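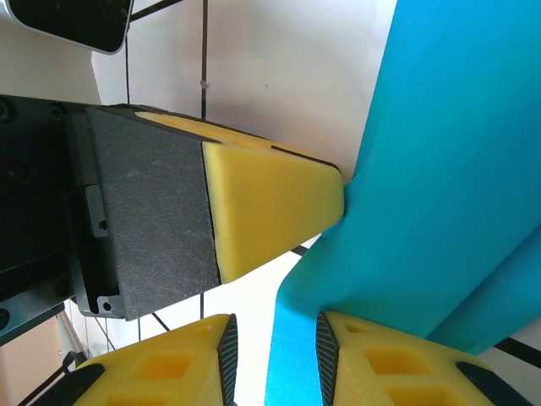
Progress report to the Trilov Fund
Project: Paper Work Room, Plomside Community House
Reporting month: September

1. Short summary

In this period we finished the preparation of the paper room and started the first activities with colored paper. The grant for materials is 2689 dollars, and 2000 of it is now spent. The remaining part is reserved for the winter sessions. There is one delay, with the shelves, and we explain it in section 4.

We would like to thank the Fund for the quick answer to our question about changing the supplier. Without this answer we would still be waiting for paper.

2. The room

The room on the upper floor was painted white before the summer. In the old room the walls were dark green, and the participants often complained that they could not judge the colors of their work. We also changed the lamps, and the light is now more even through the afternoon, although the corner near the stairs is still a little weak.

The participants use the room in the morning and again from 4 p.m. We had planned only the afternoon, but the older group asked for an earlier hour, and it was easy to arrange.

3. Materials and activities

The paper was ordered from Navarro, in place of Surkance, which could not deliver the quantity before autumn. We received 20 packs in mixed colors. Two packs had bent corners and Navarro replaced them at no cost.

We began with light blue. It is a simple choice, but a useful one for folding and curling, because a single sheet can show a bright tone on its outer face and a much deeper one inside the fold. The beginners see the effect of light on a form immediately, before they have learned any real technique. We discuss it with them for a few minutes and then they try to make a shape that stands up.

The standing shape is the exercise that we repeat the most. The lower end of the sheet is pinched and held, and the upper part is allowed to curl freely. The top edge does not have to be regular. Some participants want very much to make it straight, and we ask them to leave it for the first attempts — a raised corner or a small point at the top often gives the work its character. 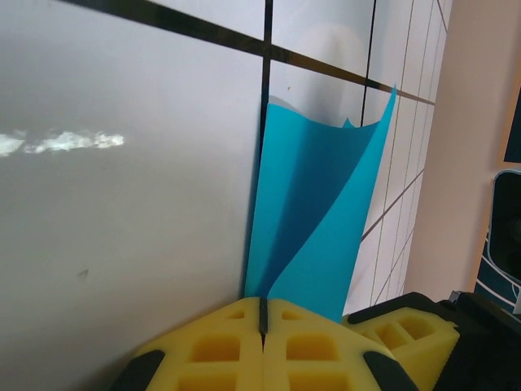 4. Difficulties

The shelves for flat storage have not arrived. Until they come, the paper is kept in its original packs under the work tables. This is acceptable for a short time, but the lower packs carry too much weight, and we are afraid of marks on the sheets. The carpenter has now promised them for the end of next month.

The second difficulty is the size of the paper. The full sheets are good for strong hands, but for several older participants they are tiring to hold upright. We now cut a part of each pack in half before the session begins. It takes time from the preparation, and we should have ordered two sizes from the start. We will correct it in the next order.

Also, the glue that we chose in spring leaves yellow traces after some weeks. We have stopped using it, and the standing shapes are now made only with folding.

5. Plan for the next period

— To install the shelves and move all paper from under the tables.
— To order half-size sheets from Navarro, in light blue and in one warm color.
— To improve the lamp in the corner near the stairs.
— To prepare a small display of finished shapes in the entrance of Plomside Community House.

We do not ask for additional money in this report. We ask only for permission to use a part of the travel budget for the lamp, as the visit to the Surkance paper warehouse is no longer necessary. The change is small and we will show it on a separate line in the final account.

The receipts for paper, paint and lamps are attached. The receipt for the shelves will follow after delivery.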